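Planche à découper en bois foncé : une bande plus claire en diagonale, comment la rattraper ? 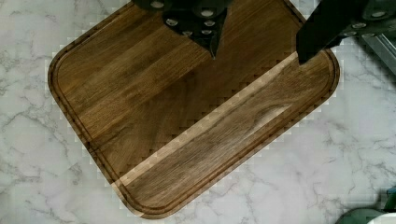 Ma planche sur le plan de travail, avec la rigole et la zone pâle.

Ngân Hà
Bonjour à tous. J'ai reçu cette planche il y a deux ans, le bois est brun foncé (je pense du noyer, mais je ne suis pas certaine) et elle a une rigole tout autour pour le jus. Je la lave à la main et je mets de l'huile quand j'y pense, c'est-à-dire pas souvent. Maintenant le bois me semble comme délavé sur une large bande qui traverse en biais. Le dessin du nœud, à droite, je l'aime beaucoup et je ne voudrais pas le perdre en ponçant trop fort. Est-ce que l'huile suffit ou il faut poncer avant ? Et aussi, le plan est en marbre blanc, j'ai peur que l'huile fasse une tache dessus. Merci d'avance et pardon pour mes fautes.

Suna
Bonjour, j'ai eu un souci pareil avec la mienne. D'abord il faut vérifier si c'est vraiment le bois : tournez la planche près de la fenêtre, parce qu'un reflet peut tromper beaucoup. Si la bande reste à la même place sur le bois, alors le bois est sec. Dans ce cas, lavez-la, laissez-la sécher debout une nuit entière, puis passez l'huile minérale alimentaire avec un chiffon, dans le sens des fibres. N'oubliez pas la rigole, avec le doigt dans le chiffon. Attendez quelques heures, essuyez, et recommencez le lendemain. Pour le marbre, travaillez ailleurs, sur un vieux torchon plié. L'huile entre dans la pierre et après c'est très difficile à enlever.

Wanyama60
De l'huile d'olive, ça marche très bien.

Erkance
Je ne conseille pas l'huile d'olive, elle devient rance et la planche prend une odeur. Si après deux couches la bande est toujours claire, vous pouvez poncer à la main au grain 300, toute la surface et pas seulement la bande, sinon on verra la différence. Le nœud ne va pas disparaître avec si peu de ponçage. Le grain 110 est trop gros pour cela, gardez-le pour les entailles profondes.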